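# Sorting trial paused after cable pulls loose at Donness

Donness has stopped the bin-picking trial at its Cireo test hall after a cable on the robot's wrist pulled partly out of its connector in the middle of a run, leaving the gripper closed on an item and the arm without a signal from its fingers.

The stop came shortly after 2 p.m. The arm had lowered into the metal bin, taken hold of a plastic bottle and begun to turn its wrist when the control software lost contact with the gripper. The arm kept moving for two seconds before the safety controller cut in. No one was hurt, and the company said no one was inside the marked area at the time.

Engineers traced the fault to the cable bundle that runs along the forearm and down over the wrist. One of the ties holding it had slipped, the company said, which left too little slack for a full turn. Each tight turn then pulled on the plug.
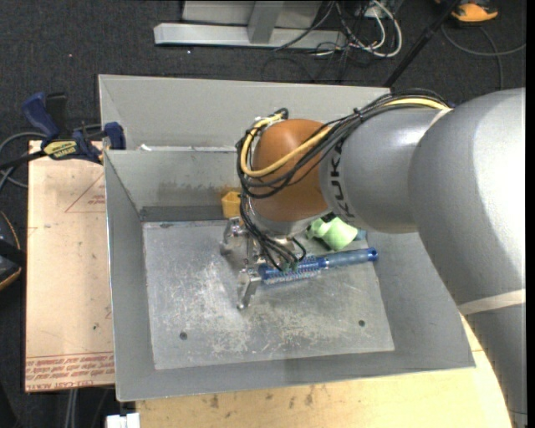 *The robot arm reaching into the metal bin at the Cireo hall, with its gripper beside a blue hairbrush.*

The trial is meant to show whether one arm can pick mixed household goods from an open bin and pass them on without help. It had logged 2,665 picks before the stop. Donness said 60 of those ended in a dropped item, and that it is now checking whether some of the drops were early signs of the same fault.

Ladent, which supplied the control software, is looking at the delay. The system is supposed to halt as soon as the gripper signal is lost. According to Ladent, a setting that ignores very short dropouts had been raised during setup and was never put back. The limit has since been lowered, and the change now has to be signed off by both companies before the arm can run at full speed.

The cables are being rerouted with a longer loop at the wrist, and Donness has added a check of the ties to the list that operators go through at the start of each shift. A bottle crushed in the incident was the only item damaged.

Jacquet, the retailer paying for the work, said it had been told the same afternoon and still expects results in July. The arm will first run for 5 hours at reduced speed with an empty bin - if the signal holds, picking will start again the following morning.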